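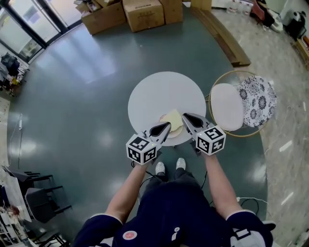 Flatbread on the small beige plate, white table.

**Thread: Flatbread goes stiff by the next morning - storage or dough?**

**crumbline_pat** wrote:
I make a batch of plain yeasted flatbread most Saturdays-off and the rest of the week I eat it for lunch. Out of the pan it's soft. By the next morning it cracks when I fold it. Dough is 600 grams all-purpose flour, salt, yeast, water, 2 spoons of oil. I let them cool on a rack, then they go in a paper bag in the bread box. Is it the bag or the dough?

**oatsandends** wrote:
It's the bag. Paper lets the moisture out. Stack them while they're still warm, wrap the stack in a dish towel, and put the towel in a plastic bag once everything has cooled. Mine fold fine for two days.

**millrace77** wrote:
Disagree. I kept mine in plastic for a year and they still went stiff, only slower, and in August I got mold. The dough is too dry. How much water are you using? You didn't say.

**crumbline_pat** wrote:
Sorry, left that out. 330 grams of water. I buy the Gilatura flour in the big sack and it seems to drink more than the last brand did.

**millrace77** wrote:
There you go. That's 55 percent, and I wouldn't go under 62 with any flour. Try 375 and expect it to stick to your hands at first. Don't add flour to fix that, just wait 20 minutes and fold it again.

**Espinoza_kitchen** wrote:
More water helps, but look at your heat too. If the pan is too cool the bread sits there drying out before it gets any color. Mine gets two minutes a side at most on a pan that's been heating for ten. Also, I swap a third of the water for plain yogurt and they keep a lot better.
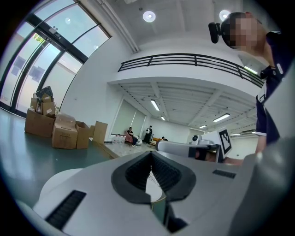

Yogurt works for me as well, but I'd change one thing at a time or you won't know what fixed it. I did a side by side last October with three doughs and the wetter one without yogurt was almost as soft the next day. Cook them all on the same burner and write down the times. And don't wear anything good while you knead the wet one. A dark navy shirt with white trim at the sleeve, like the one there, will show flour all over the dark part, and dried dough is a pain to get off a sleeve edge. Short sleeves are the right idea, though.
**- tallgrass_b**

**oatsandends** wrote:
I still say the towel matters more than the water. Same dough, rack versus towel, and the rack ones were stiff by supper.

**millrace77** wrote:
Could be both. A rack is wrong for this kind of bread, I'll give you that. It's fine for a loaf with a crust.

**crumbline_pat** wrote:
OK. Next batch is 375 water, no yogurt, half in a towel and half on the rack. What about freezing?

**Espinoza_kitchen** wrote:
Freeze the same day, with parchment between them. Reheat from frozen in a dry pan with a lid on. Don't use the microwave unless you plan to eat it right then - it goes tough as it cools.

**crumbline_pat** wrote:
Did the batch. The towel half still folded this morning, the rack half cracked at the edges but less than before. Keeping the extra water. Yogurt is next.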